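Skotever opens its hand-taught task library to small robotics teams

Skotever is delighted to announce that its library of hand-taught household tasks opens to outside teams in May. The first release, named Jurketti, holds 579 demonstrations, and 574 of them have already been checked and labelled by our own staff.

Every demonstration was made by a person holding a gripper and doing the job themselves, at home, at their own pace. There is no robot arm to set up and no long training course – new demonstrators are usually working by themselves within 2 hours.
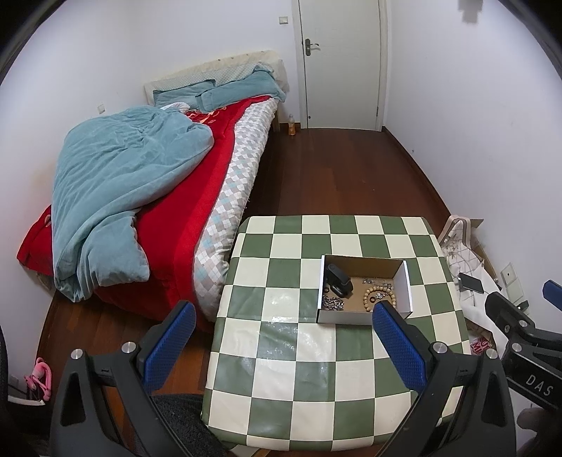 Small, mixed-up objects are the part of Jurketti we are most excited about. People sort them without thinking, but a robot has to learn how to come at each one, and how hard to squeeze. A stapler, a bracelet of round wooden beads and a scatter of little silver fasteners can all share one open white box, and each calls for a different grip. The blue textured pads on the two fingers are what meet the object, so demonstrators are taught to watch them closely.

"I love how different everybody's hands are," said Aarti Ahuja, who leads demonstrator training at Skotever. "One person goes in from the side, another straight down, and we want the robot to see both."

Liên Cù, head of data, added: "We kept the fumbles in and marked them. A second try at a pick teaches a great deal."

Starngate, our first partner, will use the library to train its tabletop arm. Teams wishing to join can apply through the Skotever website, and applications will be answered within 24 hours, except on a Saturday.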